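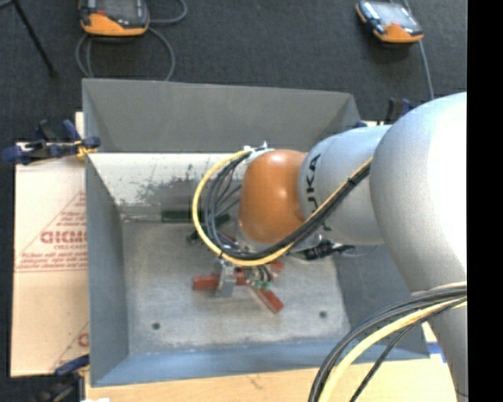

Travance parts depot, Bustorness – visit notes

The tour began at goods-in at 2 p.m. and took 30 minutes. The depot stores small components for Drulel and Kushwaha, listed under 3,848 part numbers. Of these, 281 are classed as fast movers and kept on the ground floor near the packing benches.

Small parts are held loose in metal bins with sloped sides, so the contents slide back to the middle as the level drops. Bin floors are inspected every April. Scuffing and wear marks are accepted; dents deep enough to trap a part are not, and a dented bin is taken out of use until the floor has been beaten flat.

Colours are kept apart up to the packing stage. Mixed returns go to a separate bench and are sorted by hand, which was the slowest job on the site at the time of the visit. Packed cartons are check-weighed before sealing – tolerance is set per part number, and a carton outside it goes back to the bench unopened.

Visitors need flat shoes and should sign in at the side gate. Parking is on the road.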